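Padberg 91 Folding Utility Table: Long-Term Review

The Padberg 91 is a folding utility table sold for laundry rooms, garages, and sewing rooms. The number is the working height in centimeters, which puts it between a dining table and a standing desk. I bought one at retail in April and have used it daily for sorting, packing, and wiping down parts. The unit replaced an older Hladun with a fixed frame, and I refer to that table where a comparison helps.

Assembly

The table ships flat with the legs detached. Each leg is held by two hex bolts and a lock washer, and the hex key is in the box. The instructions show the bolts going in from the inside face of the bracket. They also fit from the outside, but then the folding latch rubs on the bolt heads. I did it wrong on the first leg and had to back it out.

The threaded inserts were clean on seven of the eight positions. The eighth had overspray in it and needed a tap run through before the bolt would seat. Padberg's support form answered in a day and offered a replacement bracket, which I did not need.

Stiffness

Side-to-side movement is the usual weak point of a folding table at this height. I clamped a dial indicator to a floor stand and pulled on the edge of the top with a luggage scale. At a moderate pull the long axis is fine. The short axis moves enough to spill a full cup. Retightening the leg bolts after the first week removed close to half of that movement, and it has not come back.

The Hladun was stiffer in both directions, but it weighed more and could not be put away.

The leveling feet have a short range. On my floor, which slopes toward a drain, one foot is at the end of its thread. A longer replacement foot with the same thread costs very little and fits without changes.

Surface

The top has a slight texture. Dry dust wipes off in one pass. Oil and pencil need a damp cloth and a little dish soap. Solvent is not recommended by the manual, and I tested it only on the underside, where it dulled the finish within a minute. Ballpoint ink left overnight did not come out fully.

For general wiping, any plain dishcloth works. Paper towels catch on the texture and leave lint.

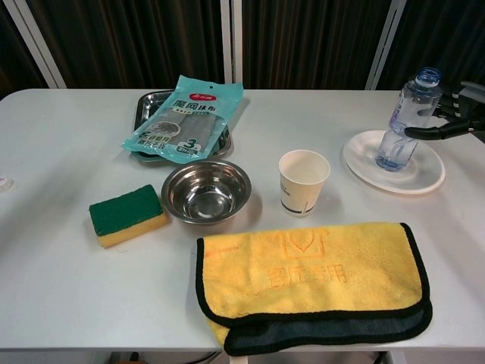 Märta Midtbø wrote in to ask whether the top stays flat if one end is loaded for long periods, as hers had taken a bow near the latch after a winter of holding paint cans. I left 30 kg on one end for three weeks and checked it with a straightedge. There was a small dip under load, and it recovered within two days of removing the weight. Paint cans left for a whole winter are a longer test than I have done, so I can't rule it out.

Folding mechanism

The latch is a spring-loaded bar that drops into a slot. It is easy to open with one hand and harder to close, because both sides have to line up. Raising the far end slightly while pushing the bar down works every time. The spring is exposed and collects lint. I clean it with a dry brush once a month.

Folded, the table stands on its long edge without support, but a light knock will tip it. Wall hooks are sold separately. Two ordinary coat hooks rated for the weight do the same job.

Accessories

I tried the Luseck clip-on rail and the Emby under-shelf. The rail fits the edge properly and holds a roll of tape and a pair of shears. The under-shelf does not fit unless the center brace is removed, and the table should not be used without the center brace. I returned it.

Cost

I paid 1,735 kronor for the table and 808 for the rail. The Hladun sells for 1,191 at the same store. At those prices the Hladun is the better table for a room where it can stay up. The Padberg makes sense where the floor has to be cleared.

Rating

Stiffness: 3 of 5
Surface: 4 of 5
Latch: 3 of 5
Value: 3 of 5

Recommended for light work in shared rooms. Check all eight inserts before you start on the legs, and keep the hex key for the one-week retightening.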